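Changing trustee on a family trust — what did you pay?

tallowmere, 27 July 2026

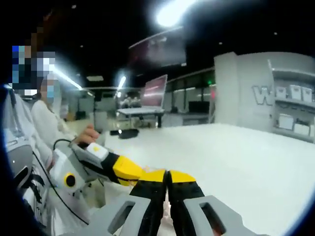 ferrybank: Depends who is going out and who is coming in. We moved from Figueiredo to Skirik last December and paid at both ends. Skirik took 1,000 to come on board, Figueiredo charged 676 for handing over the papers. Took four months.

tallowmere: Thanks. Ours is with Tastby at the moment. They run the investments as well as doing the trustee work and I want the two split up. My sister thinks we should leave it alone.

oldquarry: I'm with your sister. Tastby have had ours for years and there is one statement, one phone number and one bill. Split it and you have two firms who each tell you to ask the other one.

ferrybank: That hasn't been my experience. Skirik do the accounts, the tax forms and the payments to my aunt, and the investment people just send them the figures each quarter. I've had to chase once, over a missing dividend slip.

oldquarry: Once is more than I've had to.

Nister_user: Read the deed before you ring anyone. Ours says who can appoint a new trustee and it wasn't who we thought. We paid a solicitor 400 to tell us that.

tallowmere: Deed says the beneficiaries can do it if all of us sign. So that's my sister, me and a cousin abroad.

Nister_user: Then get the cousin's signature witnessed properly the first time. Nister sent ours back because the witness hadn't put an address.

ferrybank: Also ask Tastby for their exit fee in writing. And ask if the investments have to be sold or can be moved as they are, as selling could mean a tax bill.

oldquarry: Fair point, that one. Still wouldn't bother moving.

tallowmere: Wrote to Tastby this morning asking for both. Has anyone had to pay the annual fee for the full year when they left part way through?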